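Refinishing a Jointed-Board Tabletop with Hardwax Oil
Posted by Tâm Lý, 04/12/2019

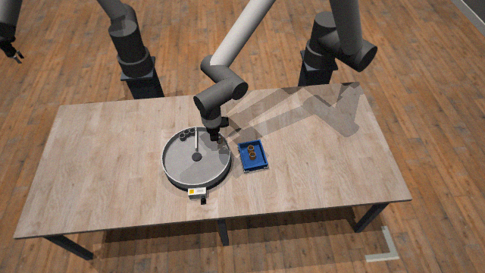
Rendering: pale tabletop of joined boards on a plank floor.

The procedure covers a solid wood top with an old oil or wax finish that has gone dull or patchy. It does not apply to veneer. Check the end grain first: if the grain lines on the face do not continue over the end, stop and use a cleaner instead.

Materials

Sanding discs or sheets in 100 grit and finer, up to 180
Vacuum with brush head
Mineral spirits
Hardwax oil, clear or white-tinted (I use Werkwood satin)
White nonabrasive pads
Lint-free cotton cloths
Metal can with lid, filled with water

1. Clean the surface

Wipe the top with mineral spirits and turn the cloth often. Old wax clogs sandpaper within a few passes. Let the top dry for 30 minutes with a window open. If the cloth still picks up yellow residue, repeat.

2. Check the joints

Run a fingernail across each glue line. A small ridge is normal in heated rooms, particularly in January, and will sand out. An open joint will not. Glue and clamp it before going further, and leave the clamps on overnight. Do not fill an open joint with putty; the boards move and the putty cracks out.

3. Sand

Start at 100 grit and follow the grain. Overlap each pass by half the width of the disc. Keep the sander flat at the ends of the boards - tipping it there leaves a dip that shows as soon as oil goes on. Vacuum, then repeat with 120, 150 and 180. Do not go finer than 180. A polished surface takes up less oil and wears through sooner.

Do the edges by hand. Two or three strokes along each corner are enough to take off the sharpness.

4. Apply the first coat

Stir the can; do not shake it. Pour out a small amount and spread it with a white pad along the grain. Work one section of boards at a time and finish at a joint so that no lap mark falls in the middle of a board. Wait 20 minutes, then wipe off everything that has not soaked in. The surface should feel almost dry under the cloth.

White-tinted oil keeps light woods from turning yellow, but it collects in open pores. Test it on the underside.

5. Apply the second coat

Leave the first coat overnight. Rub lightly with a clean pad, vacuum, and apply half as much oil as before. Wipe off after 20 minutes. A third coat is only needed on end grain.

6. Dispose of the cloths

Oily cloths can ignite on their own. Put them in the water-filled can as you finish with each one - not in a pile at the end - and close the lid.

Curing

Light use is possible after two days. Keep water, hot dishes and tablecloths off the top for two weeks.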